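Kategorie: Tischwaren & Dekoration > Teller, flach > Serie Sisotness
Zuletzt aktualisiert: März

Flacher Teller Sisotness, rund, Lachsrosa

Der Sisotness ist ein flacher, runder Teller mit breiter Fahne und leicht vertieftem Spiegel. Er wird von Moncrieff am Standort Brestmont gefertigt und ist für Kantinen, Kindertagesstätten, Lehrküchen und Ausstellungsflächen vorgesehen. Die Oberfläche ist matt und ohne Dekor, die Einfärbung durchgehend. Kratzer treten dadurch farblich weniger hervor als bei bedruckter Ware.

Zwischen Fahne und Spiegel verläuft ein flacher Ringabsatz. Er begrenzt die Auflagefläche und hält kleinere Mengen Flüssigkeit im Spiegel zurück. Für Suppen und Eintöpfe ist die Vertiefung nicht ausgelegt, dafür steht der tiefe Teller derselben Serie zur Verfügung.

Technische Daten
Durchmesser außen: 239 mm
Durchmesser Spiegel: 135 mm
Wandstärke Fahne: 2 mm
Werkstoff: Kunststoff, durchgefärbt
Stapelbar: ja, ohne Zwischenlage
Mikrowelle: nicht geeignet
Spülmaschine: geeignet, oberer Korb

Die Farbe Lachsrosa ist auf helle Holzoberflächen abgestimmt. Orange und grüne Ware setzt sich deutlich davon ab, etwa Zitrusfrüchte oder Trauben, auch als Kunststoffnachbildung. Dekorationsobst gehört nicht zum Lieferumfang und wird unter Zubehör geführt.
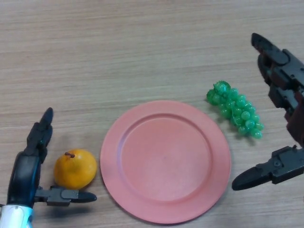 Kann der Teller mit heißen Speisen belegt werden?
Speisen mit üblicher Serviertemperatur sind zulässig. Der Kontakt mit Kochfeldern, heißen Pfannenböden oder Backblechen führt zu bleibenden Verformungen und ist von der Gewährleistung ausgenommen.

Reinigung mit handelsüblichem Spülmittel und weichem Schwamm. Scheuermittel und Stahlwolle verändern den Mattgrad und hinterlassen glänzende Stellen. Verfärbungen durch Kurkuma, Tomate oder Rote Bete lassen sich durch Einweichen in lauwarmem Wasser mindern, bei längerer Einwirkung jedoch nicht vollständig entfernen.

Die Lagerware liegt in Lellville, derzeit fast 3.000 Stück. Bestellungen, die bis Freitagmittag eingehen, werden in der Folgewoche versendet. Nachkäufe in gleicher Farbe sind möglich, geringe Abweichungen im Farbton zwischen den Chargen sind fertigungsbedingt.

Ansprechpartnerin für Objektbestellungen und Muster: Lindalva Portela, Vertrieb Moncrieff.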